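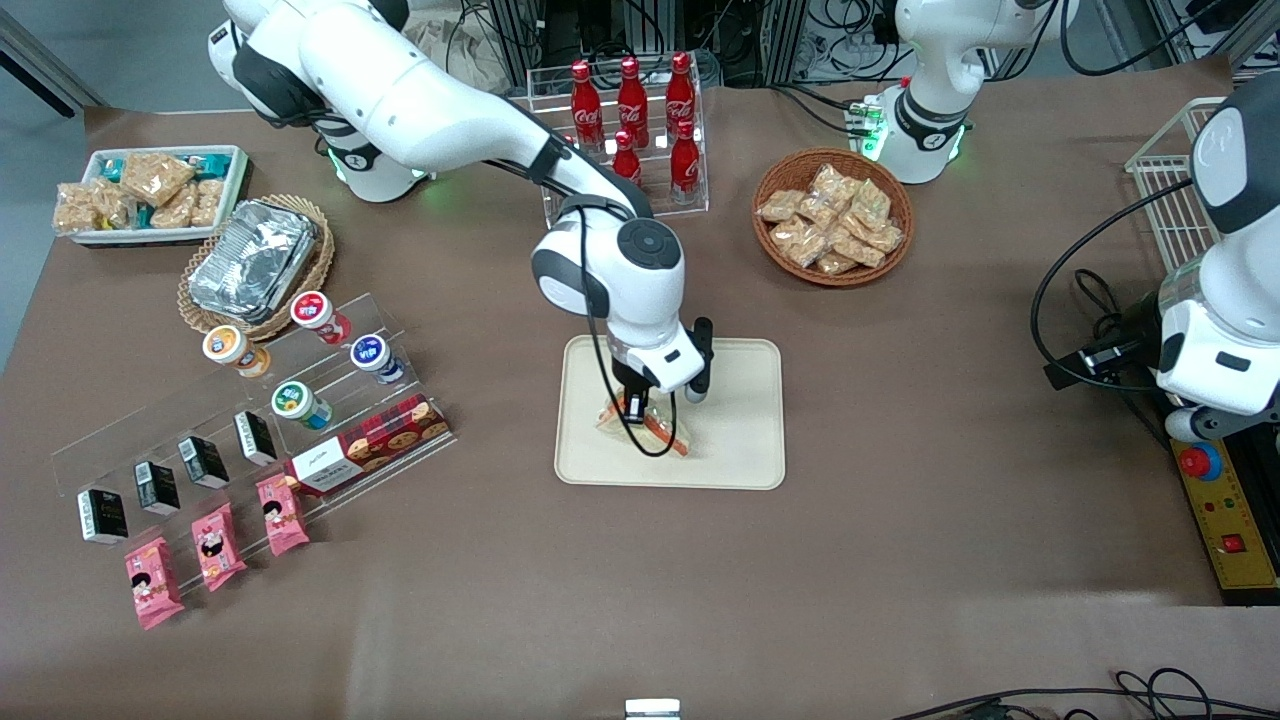
Minutes of the equipment planning meeting
Suleck Catering Services, April

Present: operations, kitchen, purchasing, maintenance, finance. Apologies from the front counter lead, who sent comments in writing.

The meeting opened at 2:15 p.m. Minutes of the previous meeting were accepted with one correction: the quote from Clustex was for lease only, not lease with service.

1. Two-arm serving station

Operations reported on the options for an automated snack and drink station at the Melis site. Both suppliers, Clustex and Pellent, have now sent written offers. Clustex will only lease. Pellent will sell or lease, and includes operator training for two shifts.

Purchasing asked whether one arm would be enough. Operations said the single-arm version costs less but was slower on mixed orders in the supplier's own figures. The meeting agreed to drop the single-arm version and compare two-arm offers only.

2. Product range

Kitchen wants wrapped sandwiches, bottled soda, wrapped snack cakes and small boxed items on the station from the start. Sandwiches are the main concern. The wrap is thin and the filling shifts if it is squeezed. Kitchen asked that grip settings for sandwiches be written into the order and not left to setup.

Anything sold without a wrapper stays at the staffed counter for now. Front counter's written comments supported this.

3. Display and trays

The acrylic stands and bottle racks are not part of either offer. Purchasing has a price of $462 for a full set, baskets not included. Finance approved this from the small equipment line. Trays will come from existing stock, and kitchen will set aside 8 with rounded corners.

4. Spare parts and service

Maintenance asked for a spare set of gripper fingers and one spare wrist camera. Pellent quotes roughly $800 for both. Clustex covers parts under the lease but gives a response time of 7 working days, and maintenance considers this too long for a station that is open daily. Finance will ask Clustex for a price on faster response.

5. Power and safety

The station needs its own circuit at Melis. Maintenance will get the electrician's estimate. The emergency stop must be within reach of staff on the counter side — purchasing to confirm cable length with both suppliers. Loose cables on the table top are to be covered or clipped before opening.

6. Budget

No purchase was approved. Finance will set out purchase against lease over three years, with the electrical work and spare parts shown as separate lines. The station stays in the draft equipment budget as a planning item.

Actions
Finance: three-year comparison; Clustex response pricing.
Purchasing: order display set; confirm stop button cable length.
Kitchen: product list with package sizes; set aside trays.
Maintenance: electrician's estimate.

The meeting closed at 3:40 p.m. Next meeting in May, same room.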